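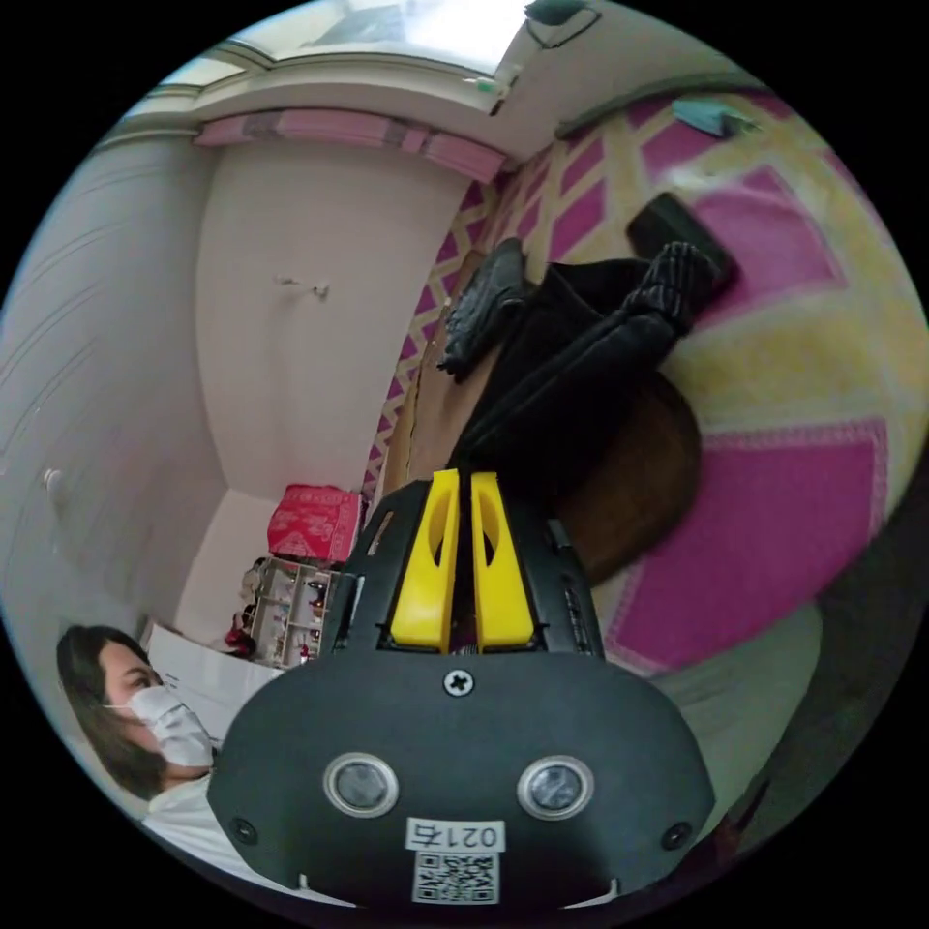
4.2 仮置き面としての小型テーブル

居室内で手回り品が一時的に置かれる面を、本稿では仮置き面と呼ぶ。仮置き面は、物品の定位置である収納面(棚、引き出し、箱など)と区別される。ただし、両者の境界は居住者の申告に依存するため、同一の面が世帯によって異なる区分に入ることがある。以下では、Malletの分類表を一部改めて用いた。改訂箇所は、衣類小物(手袋、帽子、マフラー)を衣類一般から分離した点と、携帯端末を独立の項目とした点である。

調査対象はVestutstead地区の6世帯で、各世帯の居間または居間に準ずる部屋を対象とした。1回の観察は600秒とし、その間に物品が面に置かれた場合、または面から取り上げられた場合を1件として記録した。有効な記録は490件であった。置き直し、すなわち同じ面の上で位置だけが変わった場合は件数に含めていない。面から滑り落ちた物品を元に戻した場合も同様に除外した。

図4に円形テーブルの使用例を示す。木製の天板の上に手袋が広げて置かれ、指先の近くにスマートフォンがある。天板の左側には、別の暗色の手袋またはミトンが置かれている。後方には小さな区画に分かれた白い棚があり、種々の小物が収められている。棚の上面には、白い装飾模様のある赤い箱が載っている。前述の区分に従えば、テーブルの天板は仮置き面、棚の各区画は収納面となる。棚の上面の扱いについては4.3節で述べる。

円形の天板では、物品の向きを揃えるための基準となる直線の縁がない。図4のスマートフォンも斜めを向いている。矩形の天板では、端末や封筒の長辺を縁に沿わせる置き方がしばしば記録されたが、円形の天板ではこれに相当する置き方を定義しにくい。そのため、向きの評価には天板の縁を用いず、隣接する物品との相対角度を用いた。手袋のように輪郭が変形する物品については、手首側の開口部の中央と中指の先端を結ぶ線を主軸とした。指が折れ重なって中指を特定できないものは、角度の評価から外し、位置のみを記録した。

手袋の記録にはもう一つ問題がある。左右一組の物品を1点と数えるか2点と数えるかによって、面の占有率と件数の双方が変わる。本調査では、左右が接触または重なっている場合を1点、離れている場合を2点とした。この規則は機械的であり、居住者が一組として扱っているかどうかは問わない。左右が別々の面に置かれた場合も2点となる。Arthurは聞き取りに基づいて一組を常に1点とする方式を採っており、本節の件数をそのまま比較することはできない。

床の敷物は仮置き面に含めた。図4の部屋では、マゼンタと淡い黄色を主とする幾何学模様の敷物の上にも小さな水色の物品が見られる。柄の細かい敷物では小物の輪郭を判別しにくく、記録者間で判断が分かれやすい。このような場合には二名が独立に記録し、一致しなかったものは保留とした。壁際の布のように、物品を載せる用途が確認できないものは面として登録していない。

なお、記録票の様式は9月に改めたが、区分の定義に変更はない。改訂前の票は、占有率の欄を空欄としたまま同じ集計に含めた。

図4 円形テーブル上の手袋とスマートフォン、および後方の棚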